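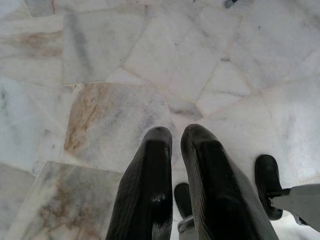 Looking After a Crazy-Paved Marble Floor

Floors made from broken marble slabs are common in older apartments, hallways and ground-floor workrooms. The pieces are set at random, with grout in between, so there is a lot more joint to look after than on a floor of large square tiles. The stone itself is easy to keep if you stay away from the wrong cleaners. These notes cover weekly cleaning, brown stains, grout, and the marks left by anything on wheels.

Before you start

Marble is soft and reacts to acid. Vinegar, lemon juice, descaler and most bathroom sprays will leave dull patches that no amount of mopping takes out. Scouring powder scratches. Bleach is hard on the grout and does little for the stone.

You need:
A soft broom or a vacuum with the brush head on and the beater bar off
Two buckets
A flat microfiber mop
A stone soap or any pH-neutral floor cleaner
Dry cloths or an old bath towel

Weekly cleaning

Sweep or vacuum first. Grit is what wears the polish off, and on this kind of floor it collects in the joints, which run in every direction. Go over the room once lengthwise and once across.

Mix the cleaner in one bucket with warm water at the strength given on the label. Fill the other with plain water for rinsing the mop. Wring the mop until it no longer drips. Work in strips no wider than you can reach, and change the rinse water when it turns gray.

Dry the floor with the towel. Water left standing in low joints leaves a pale line along the edge of the slab, and in hard-water areas that line builds up fast.

Brown and tan stains

White and pale gray marble often has tan or brownish areas. Some of these are in the stone and were there when it was cut. Others come from rust, old wax, or plant pots. Look at the shape before you treat one. Color that stops dead at the grout line and fills a whole slab is often natural, and you can leave it alone. Color that crosses the joint onto the next piece was spilled or soaked in.

For a soaked-in stain from coffee, tea or leaves, use a poultice:

1. Mix baking soda with water to a paste like peanut butter.
2. Spread it 1/4 inch thick, a little past the edge of the stain.
3. Tape plastic wrap over it and leave it overnight.
4. Take off the plastic and let the paste dry fully. Allow up to 2 days.
5. Lift it off with a plastic scraper, rinse and dry.

Repeat if the stain is lighter but still there. Rust does not respond to baking soda. Buy a rust poultice marked safe for marble and try it in a corner first. I have used the Grostero one on a plant-stand ring and needed two rounds.

Old wax turns yellow-brown and feels slightly tacky. Use a wax remover made for stone, a small area at a time.

Grout lines

Scrub with a nylon brush and the same neutral cleaner. Leave it on for 8 minutes, then scrub along the line and wipe up the dirty water before it dries on the slabs. Don't use a wire brush.

Where grout has crumbled, scrape out the loose part, vacuum the gap, and press in new unsanded grout a shade darker than you think you need. It dries lighter. Wipe the faces of the stones right away with a damp sponge. If a joint is wider than 1/8 inch, ask at the store about a grout suited to polished stone.

Wheels and rubber marks

Carts, stools and other rolling equipment with black rubber tires can leave gray scuffs, mostly where they turn on the spot. Rub scuffs with a dry white eraser. If that fails, use a cloth with a drop of dish soap, then rinse.

Check the tires once a month. Turn each wheel by hand and pick out grit or staples stuck in the tread. Hair winds around the axle and makes a wheel drag, so cut it free with small scissors. Wipe the tread with a damp cloth.

Equipment that stays parked in one place for weeks can leave a stain under each wheel. Move it a few inches now and then, or park it on a mat. Planholm sells plain felt-backed squares that work well. Avoid rubber-backed mats, which can discolor the stone.

Sealing

Drip a little water on a clean slab. If the spot darkens within 10 minutes, the floor is due for sealer. Test several slabs, as random pieces don't always soak up water at the same rate. Wipe off all the extra sealer before it dries, and keep wheels off the floor for 25 hours.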